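# The Tablet at the Back of the Drawer

When my aunt came home from the hospital in Dundale, she had a paper bag with four kinds of medicine and one folded sheet of instructions. She put the sheet in a drawer. Two weeks later she called me because her ankles were swollen and she felt dizzy each time she stood up from a chair. She did not think of the tablets at all. She thought it was the heat.

Her case is a very ordinary one. She had started a new tablet for blood pressure, and she was still taking an anti-inflammatory for her knee, which she bought without prescription and did not count as medicine. The two together were not a good combination for her. The pharmacist, Nusrat Malik, found it in a few minutes, only by asking her to bring everything she swallowed in a week.

"People bring me what the doctor gave them," Malik told me. "They leave at home the painkillers, the sleeping herbs, the thing a cousin recommended. I have to ask three times."

Malik has kept a notebook of these talks for some years. In it are 216 customers who agreed to have their full list checked, and 100 of them were taking something their doctor did not know about. She is careful to say that this is a notebook and not a study. Most of the unknown items did no harm. A few did, and those are the ones she remembers. 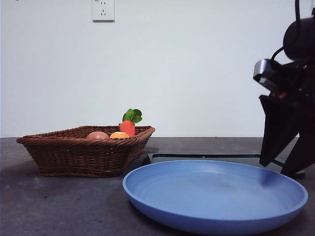 What should you tell the pharmacist before you start a new tablet? Tell them every medicine you take, also the ones you buy yourself, any allergy you have had, any problem with your kidneys, liver or stomach, and whether you are pregnant or breastfeeding.

Funmilayo Ibrahim, a nurse who visits patients at home on the Ludum side of the town, has another worry. She meets many people who stop a medicine by themselves. They read the list of side effects, they become afraid, and they put the box away. With some medicines this is only a pity. With others, for example some tablets for the heart or for epilepsy, a sudden stop can be dangerous.

"The list in the leaflet is long because it must include rare things also," Ibrahim says. "I ask them to look at the word next to the effect. Is it common, or is it very rare? And then I ask them to phone before they stop."

There are signs which should not wait for a phone call to the surgery. Swelling of the face or the tongue, trouble with breathing, or a rash that spreads fast with blisters - these need emergency help. Black stools, yellow skin or unusual bruises need a doctor on the same day. A dry mouth or a light headache in the first days can usually be mentioned at the next talk, if it does not become worse.

My aunt has now a card in her purse. Malik wrote it with her, in big letters, with the name of each medicine, the dose and the hour. The knee tablets are crossed out, and she uses a gel which her doctor agreed to. Her ankles are thinner. She still complains about the heat, and she has moved the folded sheet from the drawer to the door of the fridge, under a magnet from Bugti.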